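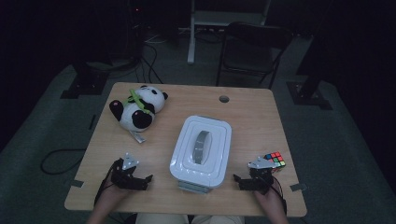

Pustau Activity Table, light wood top

Kermani item group: tables, single user
Manufacturer: Pustau
Sold by: Ivcombe

Overview

The Pustau is a compact table for seated work with small objects: sorting, assembly practice, puzzles, handling exercises. The top has rounded corners and a light wood finish. One round cable grommet is set into the surface near a rear corner, clear of the main work area.

Specifications

Price: $189
Maximum evenly distributed load: 58 kg
Warranty: 5 years on the top, 2 years on fittings
Assembly: required, hex key supplied
Delivery: flat, one carton

Surface

The finish is matte and tolerates repeated wiping with a damp cloth. Do not use abrasive pads or solvent cleaners. Plastic containers and boxed puzzles can be slid across the top without felt pads. Items with exposed metal feet should be lifted. The finish is tested to 2,000 wipe cycles.

Cable routing

Pass cables through the grommet before connecting them to equipment. The opening takes standard plugs up to 45 mm across. Larger connectors must be run over the rear edge. Keep slack on the floor coiled and to the side of the chair - loose cable under the user's feet is the most common complaint we receive about this table.

Clamps and clips

Small edge clips can be fitted at the front corners. Tighten by hand only. Clamps with a jaw pad narrower than 20 mm will mark the underside.

Floor

The standard feet are intended for low-pile carpet. For tile or sealed concrete, order the Brirberg rubber foot set, sold separately. Check level after the first week of use and adjust at the rear feet.

Not included

Chair, storage containers, toys, puzzle cubes, edge clips and cables.

Ordering

Single tables ship from stock. For classroom or lab quantities, contact Yu-na So at the Ivcombe order desk with the delivery address and floor type. The next production run is in April. Replacement grommets and hardware packs are stocked all year.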